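Home | Posts | Workshop notes | About | Contact
Search this blog Search Go

Piver picking service: notes after the September trial

Filed under: Automation, Grippers, Reviews

Piver is sold as a service. You pay monthly, Flumus supplies the software and the gripper calibration, and you provide the arm, the bin and the power. I signed up for the 30-day trial in September and ran it in the back half of the unit at Skeltolham.

Set-up took two evenings. The installer asks for the bin's inner dimensions, the height of the rim and the position of any divider. It does not ask about the condition of the surface, and I think it should. The first error I saw, code 1529, is listed in the manual as "depth return inconsistent". Titilayo Olaniyan on the support desk told me to mask the divider in the workspace file. The code did not come back after that.

Masking is done in a plain text file. There is no graphical editor. I prefer this, but Tania Sultana, who shares the unit with me, found it slow and would have liked a preview before committing the change.

The bin must not move. Piver stores its position at calibration and does not check it again until you tell it to. I clamp mine at the upper sides and mark positions on the table with blue tape. If the bin shifts, recalibrate. The full routine has to be run again, as the short version only corrects height.

For mixed items I used what was to hand: a small plush toy, a black case, a fabric pouch, a little white container and so on.

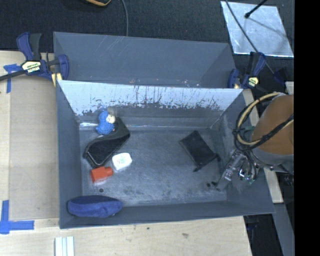
Soft items and rigid items need different closing forces, and Piver keeps these in two profiles. Switching between them is automatic on the higher plan and manual on mine. On manual you either sort the job by type first or accept the soft profile for everything.

I also looked at Tamuno, which bundles its own arm. It costs more up front and less per month. I have an arm already, so the comparison was short.

Cable routing is left to the customer. The manual gives it half a page, with no minimum bend radius for the gripper wiring. I have written to Flumus to ask for one.

I have kept the subscription on the lower plan. The next job is to try the short calibration routine with a shallower bin.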